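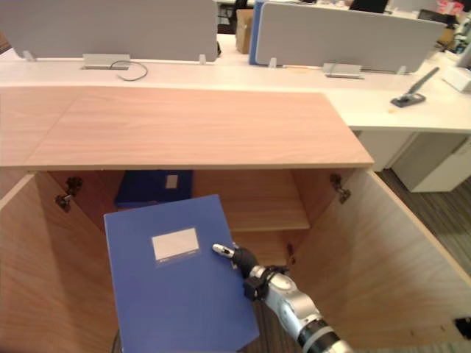 Who can join the new parents' circle in Stistton? Anyone raising a child under two, on their own or with a partner, working or at home.

Family & Relationships | Meeting Notes
February - by Antonina Hladun

Present: 14 members. Sinan Toprak chaired.

1. Survey. We got 158 replies, a wonderful response! Most asked for evening sessions and more for dads.

2. Dolton visit. Agreed - 20 places, kids welcome.
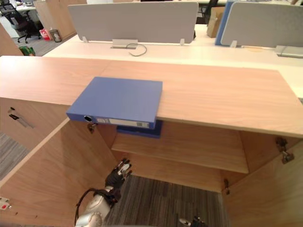 Blue binder on the cabinet.

3. Name. "Brenel Circle" passed with real cheers. Sinan to tell the Dolton group.

Closed at 8:40 p.m.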